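A croissant, a plate and a robot arm: my afternoon at the Songate open day

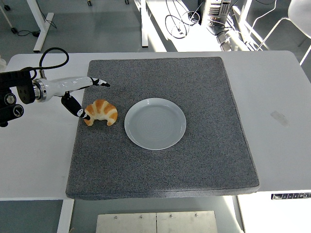

Page last changed: 2026-04-02

I went along to the Songate open day mostly for the free coffee, and I ended up staying until they started stacking the chairs. If you missed it, I'm sorry, because it was a lot of fun!

The part everybody wanted to see was the breakfast table, run by Bayu Sembiring and Zahira Gunawan from Vulosis. They had an arm reaching in from the left side of a white table, with a croissant and an empty plate laid out on a big gray mat. The job was to get the croissant onto the plate. I know, I know – I do that every morning without a press release. But stand there and watch those two fingers close in on it and I promise you'll hold your breath like the rest of us did.

Zahira told us the arm learns the move from people steering it by hand, over and over. Her team had recorded 461 runs of the croissant job before the open day, and she did a good share of them herself. "I dream about that plate," she said. The tricky bit, apparently, is the curve. Grab a croissant too close to one end and it swings around on you, and then it lands half on the rim and you have to start again.

I watched eight tries in a row. Two of them missed, one by a mile (the croissant went skating off across the mat and a little kid behind me yelled "butterfingers!"), and the others went down on the plate just fine. The misses got the bigger cheer. Bayu took it very well and let the kid press the button for the next run.

Visitors got to drive it too, and yes, I had a turn. I was terrible. It took me five minutes to get anywhere near the plate, and my neighbor Colleen Charbonneau did it in well under one, which I'm going to be hearing about all spring. She says it's all the sewing.

Hưng Từ gave a short talk in the side room on what this is meant to lead to. The group would like to try setting out trays at the Sumampouw senior center, where the kitchen is short of hands in the mornings. He was pretty frank that they're a long way from that. Soft food is hard, he said, and so is anything that looks different from one day to the next. Somebody asked about soup and he just laughed.

Suryani Wibisono, who put the day together, said over 5 times as many people signed up as in March last year, so they had to run the tours in shifts. I got bumped to a later one and didn't mind a bit – it gave me time to look at the Ollo table, where they were handing out stickers and showing how the grippers get taken apart and cleaned.

There's talk of doing it again in the fall with a cup and saucer added. Sign-up will be at the front desk and on the Songate page once they settle on a day. Wear comfortable shoes, there aren't many seats.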